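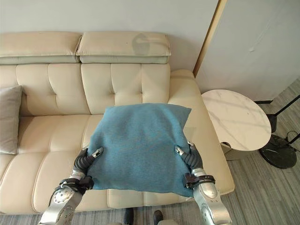 A cream leather sofa with a tufted back and a padded armrest.

Mirkach will require upholstered furniture left for bulk collection to be booked in advance starting in January, the town's public works office said.

Under the current system, residents may place sofas and armchairs at the curb on any collection date. The new rules limit each household to two upholstered items per booking and set a fee of $47 for each item over that limit. Mattresses remain under a separate program.

The office logged 288 upholstered pieces in the last collection period, of which 94 were left outside the posted hours. Items set out early are often rained on, which adds weight and raises the disposal charge paid by the town. The charge is calculated by the ton at the Coltis transfer station.

"The truck has a fixed capacity, and a three-seat sofa takes up a large part of it," said Lizelle Oosthuizen, who manages collection routes for the town. "With bookings we can assign the load before the crew leaves the yard."

Bookings will open at 7 a.m. and can be made by phone or at the counter on Nowicki Street. Residents will receive a numbered tag, to be attached to the item on the side facing the road. Untagged furniture will not be collected.

Leather and fabric pieces will be handled the same way. Sofa beds must have the metal frame tied shut. Loose cushions should be bagged and placed on the seat.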